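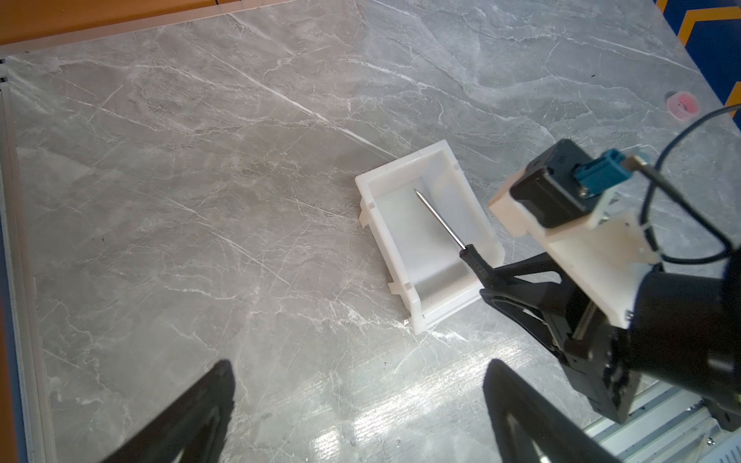

Screwdriver keeps sliding out of the bin, and glare on a marble top. Help me sort my workbench?

Posted by Maja Cieślak in Small Workshops, 01/06/2024

Hi all! I've been lurking on this board since April and finally have something to ask.

I do little repairs at home, mostly lamps, radios and the odd kitchen scale that people bring me from the Ustlow flea market. My bench is an old gray marble tabletop with an orange wood edge along one side. I love it. It was a café table once (or so the seller swore) and it weighs as much as a cow, so it never wobbles. I'm not getting rid of it, so please don't start there!

Two things are driving me up the wall.

First, the long screwdriver. I keep whatever I'm using in a small white plastic tray, the open rectangular kind with little molded tabs sticking out of the walls. My short drivers lie in it just fine. The long one, with the thin steel shaft and the ridged black handle, only goes in on the diagonal, and even then the handle hangs out over the rim. Every time I brush past with my sleeve I catch the handle and out it comes. Twice now it has gone tip first into the floor, and the floor is cork.

Second, the shine. The stone is polished and I get a big bright patch right where I work. A dropped screw in that patch is gone until the sun moves. I've tried squinting. I've tried a hat.

What I have lying around: a spare tray just like the first one, a roll of blue felt, lots of tape, and a shelf bracket I bought by mistake. I can spend a little but I'd like to keep it under 100 zł if possible. I rent, so no drilling into walls, and I would sooner cry than drill into the marble.

What would you do?

Rhys Tipoki

Get a longer bin.

Renata Pawlak

Hi Maja, welcome! I had a very similar setup for years (mine was a slab from a washstand, pink and hideous, and I still miss it) so I have opinions.

Let's do the tray first. You can hang the handle over the rim, that part is okay, lots of us do it so the tool is easy to grab. The trouble is that the heavy end is the end that's outside. A long driver like that has most of its weight in the handle, and a smooth plastic floor gives the shaft nothing to hold on to. So when your sleeve bumps it, the whole thing tips or slides and off it goes.

What I did was cut a piece of felt to fit the floor of the tray. You've got a whole roll, so that's free! Cut it a hair too big and press it into the corners and it stays put with no glue. Then I put a little lump of poster putty under the near end of the felt so the shaft sits in a sort of dip. It looks silly and it works. My long driver has lived like that through two house moves.

Also, which way is the handle pointing? I'd turn the tray so the handle faces away from the side you walk past. You'll reach for it the wrong way for a week and then you won't think about it again.

About those tabs on the outside. I can't swear to it without having yours in my hand, but on a lot of small parts trays those are meant to hook onto the next tray along. Try your spare one beside it and see if they catch. If they do, you've got a wider, heavier thing that won't scoot around on the marble when you bump it. If they don't, double-sided tape between the two walls does much the same job. Peel it off slowly later, the cheap stuff leaves gunk.

For the glare, get your lamp off to the side and lower. I spent ages fiddling with bulbs when all I needed was to drag the lamp to the left. If it's window light (sounds like it, with your hat!) then baking parchment taped over the bottom half of the window is plenty. My landlord never said a word about it.

And put something matte under the work itself. I have a Brerkel bench mat, the gray one, and I paid 83 zł for it. Small screws stop dead on it. You can roll it up when you want to look at your nice stone.

Thodoris Karras

Agree with Renata on most of it but I'd skip the mat! I bought one and it curled at the corners and never lay flat again, maybe I got a bad one. I use an old tea towel, a dark one, ironed. Costs nothing and you can shake it out over a bowl at the end of the day and find all your lost washers. I found more than 1000 bits and pieces in mine over one winter, my son counted them for pocket money and it cost me a fortune.

One thing on the felt. If you do radios, keep an eye on the fluff. It sheds when you first cut it and it gets into the tuning parts and then you're in there with tweezers. Run some tape over the cut edges before you put it in the tray. Thin rubber shelf liner is another way to go, the bumpy kind, and it grips a steel shaft better than felt does in my view.

The marble will take a stain if you use oil on it, so wipe up contact cleaner quickly. Ask me how I know about lemon juice as well.

And if you do go for a longer tray like Rhys says, measure the driver with the handle on. I measured the shaft. I now own a very nice tray for pencils.

Maja Cieślak

Thank you all!! The felt is cut and in, edges taped, and I've turned the tray around. Already grabbed at thin air a few times, Renata. The tabs don't seem to want to hook together, or I'm doing it wrong, so I'll try the tape tomorrow. Tea towel for now, and I'll look at the mat once the next lamp is paid for.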